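# Dry Ingredient Room — Walkthrough Checklist with Comments

Site: Prister, Building 2. Completed by Damilola Tamuno, 22 July 2019. Reviewed by Lachlan Rakena. 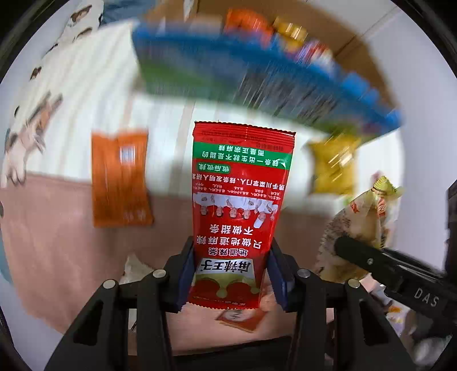 Scope is the seasoning and cure blending area at Prister: receiving, dry storage, weigh station, ribbon blender, bag closing and the allergen cage. Cold storage and the smokehouse line are on a separate sheet. The checklist follows the Osagie template, revision 4, with the retail sample shelf added as section 6. That shelf holds finished snacks bought in for flavor matching, such as the red bag of spicy gluten strips with the 麻辣王子 label, and gluten in any form has to be treated as a wheat allergen until the ingredient panel has been translated and filed. Marks used: **P** pass, **F** fail, **C** pass with comment, **N** not checked.

## 1. Receiving

| Item | Mark | Comment |
|---|---|---|
| 1.1 Dock door seals intact | P | |
| 1.2 Pallets inspected before entry | C | Two pallets of dextrose put away with the inspection box initialed but no time entered. |
| 1.3 Lot numbers match certificates | P | Checked against the Allinard paprika and garlic deliveries. |
| 1.4 Curing salt received separately from plain salt | P | |
| 1.5 Damaged bags isolated | F | Torn bag of mustard flour taped and returned to stock. Mustard flour was on the same rack level as unopened black pepper. See action A. |

## 2. Dry storage

| Item | Mark | Comment |
|---|---|---|
| 2.1 Relative humidity at or below 60 percent | C | At limit on the east wall sensor. West wall sensor lower. |
| 2.2 Stock off floor and clear of walls | P | |
| 2.3 Oldest lot in front | F | Onion powder, bay 7. Newer lot had been placed in front. Corrected during the walk. |
| 2.4 Pest traps in place and dated | P | |
| 2.5 Opened bags closed and labeled | C | Closed, yes. Labels on three opened bags give a product name with no open date. |
| 2.6 Light covers intact | P | |

Comment on 2.1: the east wall backs onto the wash bay. Sodium erythorbate and the hygroscopic blends (honey powder, soy sauce powder, vinegar powder) should not be stored in bays 1 to 4 while the wash bay exhaust fan is out for repair. The fan work order is open and has no completion date.

## 3. Curing salt control

| Item | Mark | Comment |
|---|---|---|
| 3.1 Locked cabinet, key log current | P | |
| 3.2 Pink tint visible, no uncolored product in cabinet | P | |
| 3.3 Balance agrees with use log | C | Log shows 195 lb. Scale check agreed, but the last issue line was written over and is hard to read. |
| 3.4 Second person signs each issue | F | Second signature missing on one issue to the corned beef blend. |
| 3.5 Dedicated scoop, not used elsewhere | P | |

Comment on 3.4: the batch concerned was held. Nitrite result to be reviewed before release. A first signature with a correct weight printout does not meet the requirement, and this was explained to the shift.

## 4. Weigh station and blender

| Item | Mark | Comment |
|---|---|---|
| 4.1 Bench scale verified with test weights | P | |
| 4.2 Floor scale verified | P | |
| 4.3 Dust extraction running during tipping | C | Running. Flow at the left hood is weak — filter change is due. |
| 4.4 Blender guard interlock stops the drive | P | Tested empty, three times. |
| 4.5 Emergency stop reachable from tipping platform | P | |
| 4.6 Magnet cleaned and recorded | C | Cleaned. Two earlier entries share the same time. |
| 4.7 Blender discharge gate free of residue | F | Caked brown sugar blend behind the gate seal. Seal removed, washed, dried, refitted. |
| 4.8 Grounding clamp on bulk bag frame | P | |

Hour meter on the blender read 2,787. Shaft seals were last replaced under the Bravovura service contract, and the next replacement should be scheduled before the holiday ham season builds up. Parts are on the shelf.

## 5. Bag closing and labels

| Item | Mark | Comment |
|---|---|---|
| 5.1 Heat sealer temperature recorded | P | |
| 5.2 Seal pull test, first bag of each run | P | |
| 5.3 Label matches formula sheet | P | Jalapeno cheddar sausage blend and maple bacon cure checked. |
| 5.4 Obsolete labels removed | F | Partial roll of the old roast rub label found in the drawer. It does not declare soy. Destroyed and recorded. |
| 5.5 Metal detector test pieces, all three | P | |

## 6. Allergen cage and sample shelf

| Item | Mark | Comment |
|---|---|---|
| 6.1 Wheat, soy, milk and mustard on separate levels | C | Correct in cage. See 1.5 for mustard in general stock. |
| 6.2 Color-coded scoops in place | P | |
| 6.3 Bought-in samples logged with allergen status | C | Log is complete except for the imported items. English ingredient text not attached. |
| 6.4 Samples kept outside the blending area | P | |
| 6.5 Opened samples discarded at end of trial | N | No trial in progress. |

Comment on 6.3: a front-of-pack product name is not an ingredient statement. Imported samples stay unopened until the translated panel is in the folder. Lachlan asked whether a supplier specification can be used in place of a translation. It can, if it names the exact product and pack size.

## Actions

- **A.** Discard taped mustard flour. Clean the rack level and inspect the pepper bags for residue. Owner: receiving lead. Closed same shift.
- **B.** Repeat training on second signature for curing salt. Owner: Damilola Tamuno. Open.
- **C.** Add an open date line to the bag label. Owner: Lachlan Rakena. Open.
- **D.** Replace left hood filter and record air flow before and after. Owner: maintenance. Open.
- **E.** Add the gate seal to the blender cleaning sheet as its own line — it is currently covered only by "discharge area". Open.
- **F.** Attach translated panels or specifications for imported samples. Open.

Repeat findings from the previous walk: 2.5 and 4.6. Both are moved to the weekly check until September, when the full sheet is due again.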